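4. Setting up a knockout cup in Sirnelard

Have your league set up first (section 3). Cup fixtures pull the team list from there, so no league = empty draw.

1. Cups > New. Type a name. Garnance Cup, Nepia Shield, whatever, max 7 words.
2. Pick the number of teams. Has to be 4, 8, 16 or 32. Anything else, the program adds byes for you.
3. Legs. One or two. Final is always one leg, can't be changed in this version.
4. Tick Away Goals if your rules use it. Leave off for single leg.
5. Seeds. Drag the top teams into the left column. Seeded teams won't meet in round one.
6. Press Draw. Takes a few seconds on older machines.

CAUTION: Pressing Draw a second time wipes the first draw AND any scores typed in against it. No undo. Save a copy first (File > Save As).

7. Dates. First round defaults to March, change it if your season runs different. Replays get put in ten days later.
8. Print or export. Stirnetti format files open in the old program too, but lose the seeds.

Note: Player file holds 1075 names. Over that and new signings dont show up in the scorers box. Delete retired players, then restart.

Note: Screen must be set to at least 800 across or the semi final boxes run off the right side. Scroll bar is coming in the next update.

Extra time and penalties: type the score after extra time in the main box, shootout score in the small box next to it. Don't add them together!! Program will count shootout goals in the top scorer table if you do.

Cup-tied players: go to Rules > Eligibility and tick the box. Off by default. Only checks moves made after you tick it, so do it before round one.

Postponed games: right click, Postpone, new date. Leave the score blank, not 0-0, otherwise it goes down as a played draw and sets up a reply.
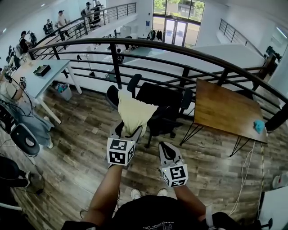 Two-legged ties worked fine for me once I ticked Away Goals before the draw. Ticked it after and it sent the wrong team through to the quarters. Could that go in step 4?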